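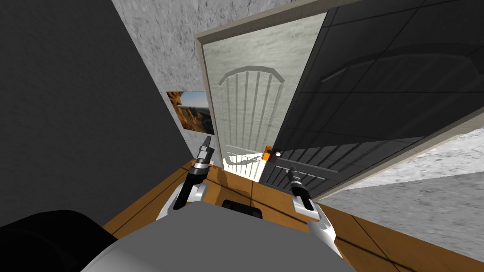 Häufige Fragen zu Anzugverleih und Maßänderung

Wie früh sollte ich einen Anzug reservieren?
Für Hochzeiten im Sommer am besten drei Monate vorher. Im December-Katalog von Plellitz stehen die neuen Modelle, die ab dann auch in der Filiale Irnel hängen.

Was kostet die Leihe?
Die Kaution beträgt 300 Euro, beim Modell Clolorthorpe 500 Euro. Sie wird bei Rückgabe in voller Höhe erstattet, sofern nichts fehlt. Manschettenknöpfe zählen mit - bitte vor der Rückgabe die Taschen prüfen.

Welche Größen gibt es?
Jacken von 44 bis 62, dazu Lang- und Kurzgrößen. Insgesamt umfasst der Bestand rund 4.000 Teile, Westen und Hemden eingerechnet. Schuhe verleihen wir nicht.

Kann der Anzug geändert werden?
Ja. Hosenlänge und Ärmel passen wir kostenlos an. Die Taille lässt sich um bis zu 2 cm weiter oder enger machen. Am Schulterbereich ändern wir bei Leihware nichts.

Wie lange dauert eine Anprobe?
Planen Sie eine Dreiviertelstunde ein und bringen Sie die Schuhe mit, die Sie zum Anzug tragen wollen. Die Hosenlänge wird mit Schuhen abgesteckt.

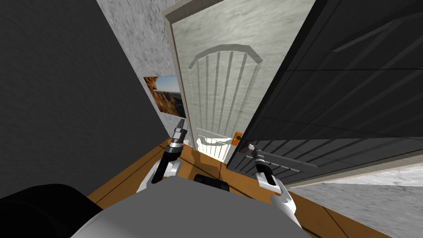 Haruto Amano schreibt dazu: Bei mir war die Hose nach der ersten Anprobe noch etwas zu lang, weil ich nur Turnschuhe dabeihatte. Beim zweiten Termin hat es dann gepasst.

Muss ich den Anzug vor der Rückgabe reinigen?
Nein, die Reinigung ist im Preis enthalten. Flecken bitte nicht selbst behandeln, sondern bei der Abgabe zeigen.

Stand: 10/8/24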